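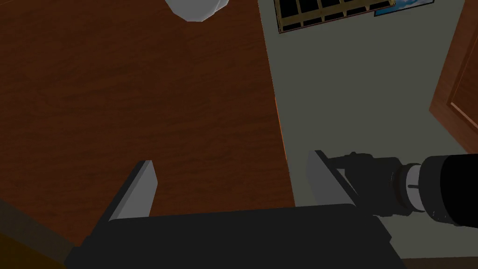 A wooden tabletop with a white object at the far end.

Physio waiting lists need a second look

By Elias Nassar
January

Search this site Search Go

I tore a muscle in my calf last spring, running for a bus in Sadell. The doctor was kind and quick. She told me to rest it, gave me a leaflet and put me on the list for physiotherapy. The list was 14 weeks long. By the time my letter came I had been limping for so long that my hip hurt as well.

I don't blame the clinic. Kunstead has one physio team for the whole town and the villages out to Saliba. In the last count the health board published, 532 people were waiting for a first appointment. A year earlier the list was shorter, and the team had one more member.

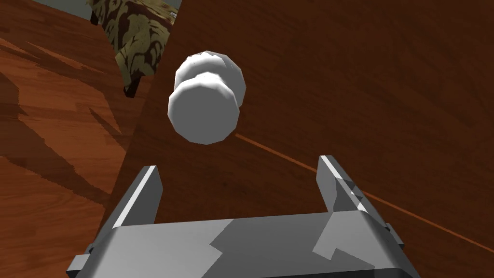
A white round knob.

What bothers me is how the list is run. Everyone with a muscle or joint problem goes into the same queue. A builder who can't climb a ladder waits behind someone whose stiff shoulder may well have eased by the time they are seen. Nobody checks in between. I had no phone call in those weeks, and the leaflet covered the first three days.

A ten-minute call at week two would help. A physio could ask what has changed, give the right exercises for that stage and move people up or down the list. Cidik tried calls like this for one winter and then dropped them when the money ran out. I think that was a mistake. A calf that is left alone gets weak, and a weak calf tears again — mine did, in August, on the stairs.

The board says staff time spent on calls is time taken from the treatment room. That is true for the first month or so. After that I would expect fewer missed appointments and fewer people arriving with two problems where they used to have one.
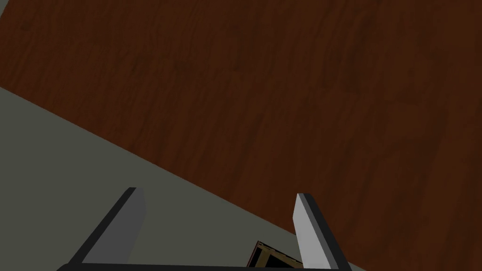
What I would ask for

Start with calf, ankle and knee injuries, and run the calls until the summer. Publish the waiting times before and after. If they haven't moved, stop. The next board meeting in Kunstead is open to the public, and I'll be going.

Contact us | Copyright Kunstead health pages | Back to top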